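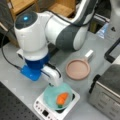
Follano Recipe Cards

Transcribed recipe cards from the Follano community kitchen, plus ingredient tables. 819 recipes in 14 CSV files, one file per course.

Fields
card_id, title, course, servings, ingredients, steps, notes

Quantities are kept as written on the card. "A cup" stays "a cup" - no metric conversion has been done. Spelling was corrected only in the title field.

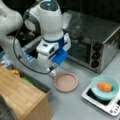 Pink plate on the gray countertop.

Known gaps
42 cards have no serving count. The field is left blank for these. Cards from the Niltside branch use an older layout, and their notes are often merged into steps.
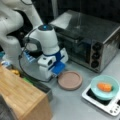 Duplicates were matched on title and first ingredient, so near copies remain, mostly in soups and breads. Version 3 adds the Marchetti box and fixes the broken line endings in desserts.csv.

License
Free to reuse with credit to Follano.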